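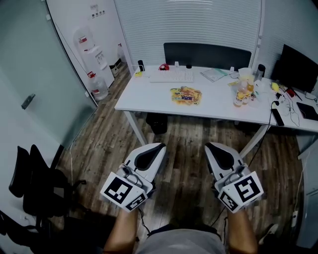 Night guards, notebook entry, Monday

Carried on with the night guards for the Cruzado clinic. These are upper guards for adults who grind their teeth in their sleep. The clinic sends us stone models and a bite record, we form the guard over the model, trim it, adjust it on the articulator and send it back for fitting. Last week two of them came back with the same note: tight on the back teeth, loose at the front, and one of the patients had gone back to sleeping without it. I want to find out if the trouble is in the sheet, the forming or the trimming before we make the next batch.

Materials on hand

Veltel sheet, clear, soft on the inside and hard on the outside, 3 mm. Same sheet we have used since the summer. The box was opened in October and has been kept closed with the drying packet in it, but the packet had turned color when I looked. I swapped it for a fresh one.

Veltel sheet, clear, hard all the way through, 2 mm. Not used for these patients, but I wanted something to compare.

Usex tablets for the soak. One tablet in 900 mL of cool water.

The Amer pressure former, the older one. The gauge glass is still cracked. It reads fine.

Separating film, the usual. Nearly out. I put it on the order sheet.

Models

Pulled the models for both returned guards and looked at them again before doing anything else. The first is clean. The second has a small bubble on the biting edge of the upper right canine, which I should have caught the first time. A bubble there makes a bump on the model and a hollow in the guard, so it would not explain the tightness at the back, but it could explain some of the looseness in front. Scraped it off with a scalpel and marked the spot in pencil.

Undercuts at the back molars are deep on both. On the first model the last molar leans toward the cheek and the undercut on that side goes nearly to the gum. We had blocked out some of it with wax last time. Not enough, I think. The soft inner layer lets you get away with a lot on the bench, and the guard snaps on and off the stone without complaint. A mouth is less patient than stone. The patient has to take it off every morning, half awake.

Soaked neither model this time. Last time they were damp from the trimmer. Left them by the window over lunch to dry out and wrote up the order sheet in the meantime.

Forming

Run one. Soft-and-hard sheet, 3 mm, first model, wax block-out as before. Heated for 90 seconds. The sag was uneven, lower on the side toward the door. Dropped it, held pressure, let it cool on the model. Came out with a thin area over the front teeth. You can feel it bend between finger and thumb.

Run two. Same sheet, same model, same time, but I turned the sheet holder halfway through heating and waited for the sag to even out before closing. Much better. The thickness over the front teeth is close to the thickness over the back ones. So one of the heating elements on the Amer is weaker than the other, or it sits farther from the sheet. I could not see anything loose when I looked up under the hood. It needs to be checked properly with the power off.

Run three. Hard sheet, 2 mm, same model. Kept the heating time the same just to see, which was too long for the thinner sheet. It went milky at the edge and there were fine bubbles near the palate. Threw it out. Nothing learned from that one except to look up the time on the packet instead of guessing.

Second model, one run, done the way run two was done, with more wax in the undercuts and the bubble gone. It came off the model with a firm pull and went back on with a small click. I'm happy with it.

Note for whoever is on the former next: turn the holder halfway through until the element has been looked at. I have taped a reminder to the lid. Also let the guard cool on the model with the pressure on for the full time. I know it is tempting to open it early when there is a row of them waiting. The soft layer springs in at the back if you do, and that alone could give a tight guard.

Trimming

Trimmed both good ones with the round bur first, then the rubber wheel. Took the cheek side down to just past the widest part of the teeth and no farther. On the returned guards the edge sits a good deal lower than this at the back, almost on the gum. That edge is what grips. I suspect whoever trimmed them (me, by the initials on the ticket) was following the line for a sports mouthguard, where you want the coverage.

On the tongue side I left a little more and rounded it well. People find a sharp edge with their tongue in the first minute and then can't leave it alone. The clinic says sore tongues are the most common reason for a call in the first week, ahead of tightness.

Polished the edges with the felt wheel at low speed. Got one smear on the second guard where the soft layer warmed up and dragged. Cooled it under the tap and took it off by hand with a fine stick. Slow but clean.

Bite

Checked both on the articulator with thin marking paper. First guard: heavy marks on the last molars both sides, nothing at the front. Adjusted until the back teeth marked evenly and the canines just touched. Second guard needed less. I did not try to get the front teeth into full contact. The clinic does the last adjustment in the chair anyway and they have asked us to leave them something to work with.

Put the returned guards on the articulator too, for comparison. Both mark hard at the back right. It fits with the thin front and the uneven heating. It doesn't prove it, and two guards is not many.

Soak

Both new guards went into the Usex for the time on the packet, then rinsed in cool water and dried with a lint-free wipe. The returned ones had been disinfected at the clinic and again by us when they came in. One of them is cloudy on the inside and has a yellow tint toward the back. It's not unusual after a few months of wear, but this one was worn for a short while only. Asked the clinic to find out how it was being cleaned. Hot water, I would guess. There was a very slight warp at the back edge that you can see if you set it on a flat surface and press the front. 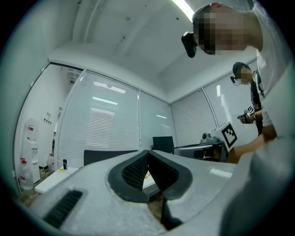

Can a patient clean one of these guards with hot water?

Cool or lukewarm water only. Hot water softens the sheet, the guard changes shape, and after that it may feel tight or stop seating on the teeth. A soft brush and a little plain dish soap are enough for everyday cleaning, with a good rinse after. Toothpaste is best left out of it, as many kinds are gritty enough to scratch the surface.

I rewrote the care slip along those lines. The old one says "warm water," and warm means different things to different people. It also said nothing about storage. New wording: let it dry, keep it in the vented case, away from heaters and sunny windowsills, and out of reach of dogs. The dog line was the clinic's request.

The slip also tells the patient to bring the guard to every checkup and to call the clinic if the jaw is more sore after two weeks of wear than it was before. The clinic wants that to come from them and not from us, so I have put their number on it and not ours.

To do

Check the heating elements on the Amer, power off and cold. If the weak one is worn, order the pair.

Pull the tickets for every guard formed since the box was opened and see how many went out with the low edge at the back. Call the clinic with the list.

Make a short trimming guide for night guards, separate from the sports one, and pin it over the bench. A drawing would do more good than a page of text.

Buy film, felt wheels, drying packets.

Find out the right heating time for the hard sheet and write it on the box in marker.

Both new guards boxed with their models and the new care slip, on the outgoing shelf for the Cruzado pickup in the morning. Returned guards kept in the drawer under the articulator, tagged. Please don't throw them out — I want to section the cloudy one and measure the front.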